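Ticket 1330: Velden thermostat drops off Wi-Fi every night
Opened by: Muchen Qian
Status: waiting on customer

Hi all, me again! The upstairs Velden keeps losing the network around bedtime and I wake up to a freezing hallway. The downstairs one (same model, same router) has been perfect since September, so I'm a little jealous of my own living room.

What I've tried so far

1. Rebooted the Tomex router. Worked for one night, then the same thing again.

2. Moved the Velden onto the 2.4 band by itself. No change, and the Puketti app logged me out twice while I was doing it, grr.

3. Swapped the batteries. They were at 100 percent anyway, but your chat person asked, so fine.

4. Turned off the night schedule. It stayed connected until morning! Turned it back on and it was gone by 11 pm, so I'm pretty sure the schedule has something to do with it.

5. Checked the wall behind the unit for drafts. We have plain painted drywall up there, nothing like the glossy white panels and light wood grain here, so I doubt it's a signal thing.

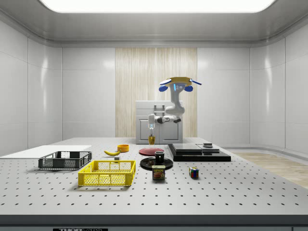 6. Factory reset. Haven't done this one yet, I'd lose all my settings. Can I back them up first? The Fang plug-in says it exports them but the button is grayed out for me.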